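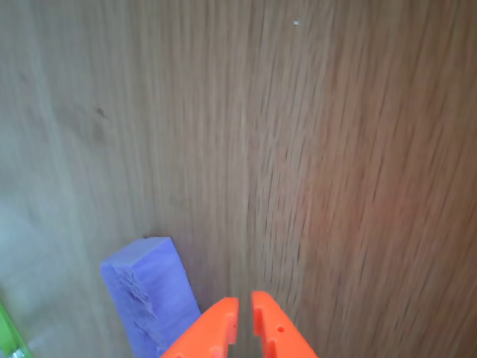 How long does it take to make a sheet of paper by hand at Granarley Mill?

The dipping takes a few seconds, and everything else takes about 3 weeks: sorting and cutting the rag, beating it, pressing the new sheets, hanging them in the loft, sizing them, hanging them again and then leaving them in a stack to calm down.

I had that answer from Barry Lightfoot, who works the vat, before I'd even got my coat off, and I spent the rest of the day finding out how much was packed into it. The open day at Granarley was on 22/07/2026, and I have wanted to go for years. I've been binding books at home for a long time now, I've used Granarley sheets for endpapers whenever I could afford them, and I'd somehow never made it down to Lurnorcombe to see where they come from. What a place!

## Getting there

Lurnorcombe is at the bottom of a steep valley and the mill is at the bottom of Lurnorcombe, so you go down, and then down some more. The 66 bus stops at the bridge. From there you follow the millrace upstream on a footpath that was muddy even in July (proper shoes, please) and you hear the place before you see it, a low steady thumping that I took for a generator. It was the beater.

Tickets had to be booked ahead and were limited to 200 for the day, split into morning and afternoon. I'd booked the morning and stayed for both, with permission from the very kind woman on the gate, who said as long as I kept out from under people's feet.

## The rag room

We started upstairs with the raw material. Granarley still uses cotton and linen rag for its best sheets, and the rest is cotton linters, the short fuzz left on the seed after the long fibers go off for spinning. The rag arrives in bales of offcuts from shirt makers and has to be picked over by hand. Buttons are bad, elastic is terrible, and anything with polyester in the thread will show up months later as a shiny hair in the middle of somebody's watercolor sky.

There was a sorting bench with a tall blade fixed upright at the back of it, and you draw the cloth toward the blade, away from yourself. We weren't allowed to try the blade. We were allowed to sort, and I was very pleased with my pile until it was gone through and half of it was moved to the other bin. Old linen has a particular dry crunch when you squeeze it by your ear. New linen doesn't, or not as much. I squeezed a lot of linen.

## The beater

Down a floor to the thumping. The beater is an oval tub with a wall along the middle and a heavy roll set with metal bars on one side, and the cut rag goes around and around in water, passing under the roll each time. The roll can be raised or lowered, and that setting decides nearly everything about the paper. Beat the fiber gently and for a short time and you get something soft and thirsty, close to blotting paper. Beat it long and hard and you get a crisp, rattly sheet that shrinks like mad as it dries.

They test the pulp by dropping a pinch in a jar of clean water, shaking it and holding it up to the window. Ours looked like a snow globe with a lot of lint in it. "Another hour," said Barry, from right across the room, and I have no idea what he saw.

The noise in there is tremendous, by the way. Ear protection was handed out at the door, and I'd advise taking it even if you think you're tough.

## At the vat

This was what everyone had come for, and the crowd went very quiet. The vat is waist high and warm, and the pulp in it is so thin it looks like milk somebody rinsed a glass with. Barry takes the mold (a wooden frame with a wire cover), fits the deckle on top, dips it in nearly upright, levels it under the surface and lifts. Then comes the shake, front to back and side to side, while the water is draining through. It's over before you've understood it. The deckle comes off, the mold slides along to the coucher, and the coucher rolls it down onto a damp felt, one edge first, and lifts it away clean. A sheet of paper is lying there. It's mostly water and you could ruin it with a fingertip, but it's a sheet of paper.

They make to a rhythm, vat and couch board together, two molds and one deckle passing back and forth. When visitors asked things, Barry answered without breaking it. He told us about the "vatman's shake," the knack that beginners pick up slowly and that an experienced maker can lose, sometimes quite suddenly, and he said the old hands at Granarley wouldn't discuss it at all in case it was catching.

The molds themselves deserve their own visit. The good ones here came from Baptista, a small workshop that did nothing but molds, and the watermarks are bent from wire and sewn onto the cover with finer wire. The Granarley mark is a heron. On the older mold the heron has a bent knee where a stitch slipped, and I have that heron in the back of a notebook at home! I'd always wondered about the leg. I told everyone standing near me about this, and they were patient.

## My own sheets

After the demonstration there was a smaller vat for the rest of us. My first sheet had a thick end and a thin end. My second had a crater in it from a drip off my own sleeve (roll them up past the elbow – they do tell you). My third I was really happy with, until the couching, when I lifted the mold a moment too soon and took a corner with it. A boy ahead of me who can't have been older than nine made a beautiful one on his first go and wandered off to look at the ducks.

What surprised me was the weight. The mold is light when it's dry, but when you lift it full of water it pulls hard on the wrists, and you have to stay level and relaxed at the same time. A full day of that must be real labor.

## Pressing and the loft

Pressing is quick and very satisfying. The stack of sheets and felts, called a post, goes under a screw press and the water comes out in a sheet over the edge and all across the floor. Stand on the far side of the drain. Afterward the paper can be peeled off the felts and handled, carefully, and it goes up to the loft.

I think the loft was my favorite part. It runs the whole length of the building under the roof, with slatted shutters down both sides that slide to let the air in or keep it out. The sheets hang over ropes in little groups called spurs, and when the breeze comes through they all lift slightly and whisper. Moving the shutters is a skilled job. Too much dry wind on one side and the sheets cockle, and once they've cockled badly they go back to the beater.

## Sizing and finishing

Ximena Palacios runs the finishing room, and she gave the best talk of the day, to a group she kept small on purpose so that we could all get to the bench. Unsized paper is called waterleaf. She drew a pen line on a piece of it and the ink went everywhere, feathering out like a caterpillar. Then the same pen on a sheet dipped in gelatin size, and the line stayed as sharp as you like. The gelatin smells a little of soup when it's warm. She didn't mind us saying so.

She also let us handle the Barau, a heavy printmaking paper they've been developing for etchers. It's soft enough to go right down into the lines of a plate and it still doesn't fall apart when it's been soaked overnight. The batch on the bench was numbered 403 and she wasn't satisfied with it. She wanted the surface a touch less hairy and was going back to a longer beat with the roll raised. I couldn't see anything wrong with it, and I stroked it for longer than was polite.

I asked her about grain, as any binder would. Machine paper has a strong grain direction and you have to respect it or your covers warp. Handmade has much less, thanks to that shake at the vat, though she said she can still feel a difference in some makers' sheets, and that you should always bend a piece both ways before you cut.

## Practical bits

Tea and a very good gingerbread were served in the old stable. The shop takes cards. Seconds are sold by weight from the bins near the door, and they are a bargain if you're making small books and can cut around a blemish. I came home with far too many, rolled in a tube I had to hold between my knees on the bus.

There are stairs everywhere and no lift to the loft, although the vat room, the shop and the stable are all on the level from the yard. The mill is planning a second open day in October, when the linen batches are made, and the weekend vat courses will be announced at the same time. I've put my name down for both.

My three sheets are due in the mail once they've dried and been sized, including the one with the missing corner. I asked them to send it anyway.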